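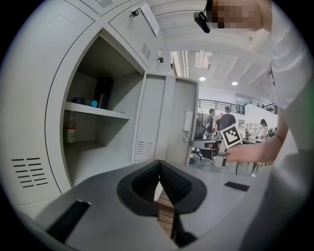

Locker, one door open, Wednesday

Quick one, typing this on my phone. So the Zulavance breakup rumors. Everybody in my messages is asking so fine.

The house in Follton is NOT sold. It was listed, then it wasn't, and the singer half of the couple was spotted there twice in November buying paint. Paint! You don't buy paint for a house you're leaving. Meanwhile the drummer half is still at the Jisutby apartment, 200 miles away, with the dogs. All 6 of them.

My theory – they're not splitting, they just can't stand each others schedules. She did 29 shows this year, he did 32, and they overlapped maybe never. That's a tour calender problem.

The Bisgaard fan page says the ring is off. I looked at the same photo for way too long and it's her right hand. Her RIGHT hand, people.

Anyway. If a statement drops I'll update, probably late, after work. Comments are open again but be nice – last week was a lot.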